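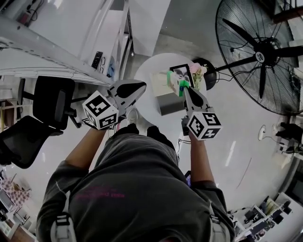 Tunidier Godthorpe Portable Auditorium Sound System

Item: Godthorpe, complete rack with loudspeakers
Use: school talent shows, recitals, assemblies, small musicals
Availability: to order

Overview

The Godthorpe is a self-contained sound reinforcement system for school auditoriums, gymnasiums and multipurpose rooms. It consists of a rolling rack with a digital mixer, receivers for the wireless microphones, a playback unit, and two powered loudspeakers on stands. One person can operate it from a table at the back of the room or from the wings.

The system is designed for programs in which many short acts follow each other with different requirements: a solo singer with a backing track, then a piano, then a dance number with playback only, then a spoken routine. Each act is stored as a scene. A scene recalls the channel levels, mutes, equalization, effects and the assigned track. The operator advances to the next scene with a single button or with the footswitch.

Mixer

The mixer has 24 input channels. Sixteen are microphone/line inputs on locking connectors, and the remaining eight are taken up by the wireless receivers and the stereo playback returns. Every channel has a high-pass filter, a four-band equalizer, a compressor and a gate. Gain settings are stored with the scene, so a quiet speaker and a loud trumpet can share one input on the same evening.

Scenes are listed in running order on the front display and can be moved up or down without being rebuilt. If an act withdraws, its scene can be set to Skip and remains in memory. Scene names accept letters and numerals only. We recommend the act number followed by the performer's last name.

The operator lock has two levels. Level 1 permits fader moves, mutes and scene advance. Level 2 gives access to routing and system settings and requires the passcode on the card supplied with the rack. Keep the card somewhere other than the rack drawer.

Wireless microphones

Four wireless channels are included, each with one handheld transmitter and one bodypack. Only one transmitter per channel may be switched on at a time. The bodypacks accept the Tunidier headset or any microphone with a matching locking plug; check the pin assignment before using headsets from another system.

Transmitters run on two AA cells. Rechargeable cells may be used, but the battery type must be set in the menu or the remaining charge will read low. Replace or recharge the cells between dress rehearsal and performance.

The receivers scan for clear frequencies when the Scan button is held. Scan in the room where the show takes place, with all transmitters off and any other wireless equipment in the building switched on. Run the scan again if the rack is moved to a different building.

Playback

The playback unit reads WAV and MP3 files from a USB drive. The drive must be formatted as FAT32, and files should sit in the top folder. Tracks are assigned to scenes by file name, so renaming a file after assignment breaks the link — the display shows NO TRACK and the scene loads without audio. Start and end points can be trimmed. A fade can be assigned to the Stop button for acts that run past their time.

A second USB port is provided for a backup drive. If the first drive is removed or fails to read, the unit looks for the same file name on the second.

Streaming audio from a phone is possible through the line input with the adapter cable. There is no Bluetooth receiver.

Loudspeakers

The two loudspeakers are rated at 400 watts each and have a nominal coverage suited to a room of medium width. In a flat-floor room, raise the stands so that the horn is above the heads of a standing audience. Place the loudspeakers forward of the microphones. Stands must be fully spread, locked and fitted with the supplied sandbags whenever children are present on or near the stage.

The standard system covers rooms of up to 800 seats with a shallow balcony or none. For deeper rooms, or where the balcony overhangs the rear rows, add the Guerra delay pair. It connects to outputs 3 and 4, and the delay time is entered as a distance.

Stage monitoring is available on two auxiliary outputs. Monitors are not included.

Power and handling

The rack and loudspeakers can be run from one grounded 120-volt, 20-ampere circuit. Do not share this circuit with stage lighting or with concession equipment. Switch the rack on first and the loudspeakers last; reverse the order at shutdown.

Loaded rack weight is 95 pounds. Two people are required on stairs. The casters lock individually, and all four should be locked before the lid is removed. The front lid doubles as a shelf for a script or cue sheet.

Supplied with the system

Rolling rack with front and rear lids
Digital mixer, installed
Playback unit, installed
Four wireless receivers, installed
Four handheld transmitters
Four bodypacks with headsets
Two powered loudspeakers with stands, cables and sandbags
Footswitch
Microphone clips and foam covers
Passcode card and printed quick guide

Options

Guerra delay pair, with stands
Trarndale stage monitor, single
Trarndale padded cover for loudspeaker
Extra headset, beige or black
Stage box and reel
Rain cover for outdoor transfer (not for operation in rain)

Setup session

Each order includes one remote setup session with Kelly Xavier or Kristóf Csizmadia. Have the rack in the auditorium, powered and connected, before the call. A running order is useful but does not have to be final. Sessions in Spanish are available with Tonantzin Lozano on request.

Firmware

The current firmware adds the Skip setting and corrects a fault in which a renamed scene lost its fade time. Units shipped before 28 Jul 2020 should be updated from the USB port. Save all scenes to a drive first — the update clears internal memory.

Service and returns

Loudspeakers and transmitters can be returned individually. The mixer and receivers are serviced in the rack, which must travel with both lids fitted. Contact Zuleica Andrade in the service department for a return number and include a short note of the fault and the scene in use when it occurred. Headsets and foam covers are not returnable once the bag is opened.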